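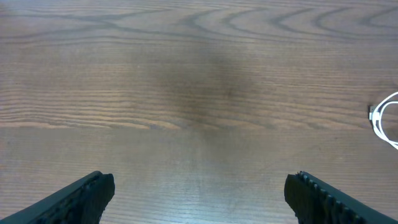
Section 4: Looking after your Mevora table top

I've oiled a fair few of these by now, so this is how I do mine (the Jorkov desk gets exactly the same treatment).

1. Clear the top and wipe it with a barely damp cloth, always along the grain. Leave it overnight.

2. Get your eye down level with the surface and look for dull spots and dark patches. Soft-edged ones are easy to miss from above, especially where the grain goes wavy!

3. Rub the whole top lightly with 300 grit paper. I know it's tempting to go hard at one mark, but you'll end up with a dip – ask me how I know.

4. Brush off the dust, then put on a thin coat of Drakstead oil. A 500 ml tin does my table twice, with a bit left over for the legs.

5. Wait 20 minutes and buff off whatever hasn't soaked in.

Note: the wavy bits of grain can drink more oil than the straight bits, so go back over them if they look thirsty.

Caution: oily rags can catch fire on their own. Lay them flat outdoors to dry before they go in the bin, and never leave them scrunched up in the shed.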